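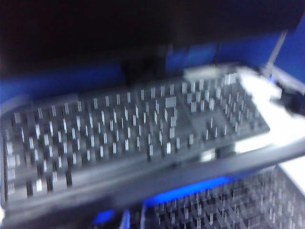
Equipment planning, Lornedmont office, Jul 17, 2024

Quick gallery for the budget folks, more to come when theres time. We're pricing a second two-arm desk station to match the one at Mevstead. Quote from Quintana is 1,180 per gripper, 4 grippers if we keep a spare pair. Maseo wants 335 for the spare finger set, shipping extra. Lead time 13 days either way.

Keyboard work first. Desk depth matters more than we planned for, so measure before you order. Cable clips not in the quote, add them. 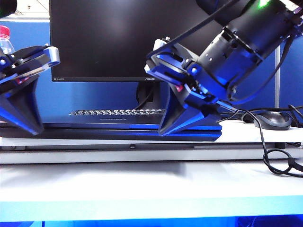

Both grippers at the desk, monitor and keyboard between.

Still need: power strip, second monitor stand, somone to sign the Quintana form before end of July.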